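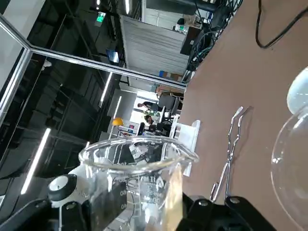
Teaching Laboratory Refit, Brulness Site
Progress report to the Castaño Fund
January 2019

This report covers the period from the start of work in September to the end of the first half of the grant. The grant pays for glassware, small tools and bench fittings for the chemistry room at Brulness, and for shared kits that go out to the Gritach site.

Glassware

The first order has been delivered, checked and put away. It came to 403 pieces, mostly beakers and flasks. The beakers are clear glass with printed graduations, and we chose them to replace the older set, where the markings had worn off in many cases. Round-bottom flasks were ordered in two sizes. The larger size was out of stock at the supplier for several weeks and arrived after the rest.

A few pieces were chipped in transit. The supplier, Eter, replaced them at no charge.

Tools and supports

Crucible tongs, clamps and stands have been bought for each bench position. The tongs we first looked at were too short for the furnace, so we went up a size. The cost was 700 dollars against a budget line of the same amount. Cork rings for the round-bottom flasks were left off the original list by mistake and have now been added – they are cheap, but the flasks can't be set down safely without them.

Room

The room stays where it is, next to the office area. Storage is the part that is behind. The old cupboards have been emptied and the new shelf liners are here, but the dividers for the flask drawers were made to the wrong depth and went back. Until they return, flasks are kept in their shipping boxes with the contents written on the lid.

Spending

We have spent 3,000 dollars so far, including the tools above. A further 2,000 dollars is committed for the drawer dividers, drying racks and the second glassware order. No money has been moved between budget lines.

Next steps

- Fit the drawer dividers and unpack the boxed flasks.
- Hang the drying racks by the sink.
- Place the second order, which is mainly small beakers and watch glasses.
- Pack the Gritach kits and agree on a delivery date with the site.

We ask the Fund to approve the cork rings as an addition to the tools list. The cost can be met from what is left under small items. The updated inventory will be sent with the next report.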